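Why Library Books Come Back Late: A Survey of Borrowers at the Willine Branch

Project report, Introduction to Research Methods

Background

The Willine branch library stopped charging late fees two years ago. Staff told us that most books still come back, but many come back after the due date, and other readers wait longer for popular titles. Our group wanted to find out what borrowers say about this and whether a cheap reminder could help.

We read the library's loan rules first. A standard loan is three weeks and can be renewed twice if no one else has asked for the book. Reminders go out by email only. Borrowers who signed up on paper often never gave an email address.

Method

We used a short paper survey at the front desk during March. It had eight questions and took less than five minutes. People could fill it in while they waited to check out. We left out names and card numbers so that people would feel free to answer.

We got 171 completed forms. Another 16 had to be dropped, mostly with the second page left blank. We typed the answers into a spreadsheet and two members of the group checked each row against the paper form.

For the open question, "What would help you return books on time?", we copied each answer onto a sticky note and sorted the notes into groups on a table. We did the sorting twice, with different people each time, and talked over the notes that ended up in different places. This took most of an afternoon.

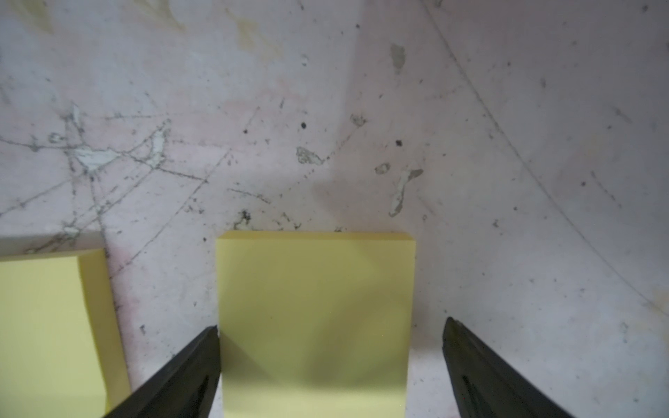 Results

The most common reason for a late return was forgetting the date. The second was not having finished the book. Distance came up less than we expected, even from people who live out past Dalley Road, where the bus runs once an hour in the evening.

In the open answers, 40 people asked for a text message. Others wanted the due date written somewhere they would see it, such as a slip inside the cover. The branch used to print slips but stopped when the desk printer was replaced. A few people asked for a return box at the Cloltau shopping center, and one asked for fees to be brought back.

Problems with the survey

We only reached people who came to the desk. Anyone who uses the self-checkout, or who has stopped coming because of an overdue book, is missing. Question 5 was also badly worded. It asked about "late or lost" books together, so we could not separate the answers and left it out of the results.

Recommendations

The library should ask for a cell phone number when a card is renewed and send a text three days before the due date. Until that is set up, paper slips could be brought back at the desk. We would also like a later group to repeat the survey at the self-checkout, with question 5 split into two.

Sources

Willine Branch Library, loan rules leaflet.
Ng, course handout on survey design, unit 4.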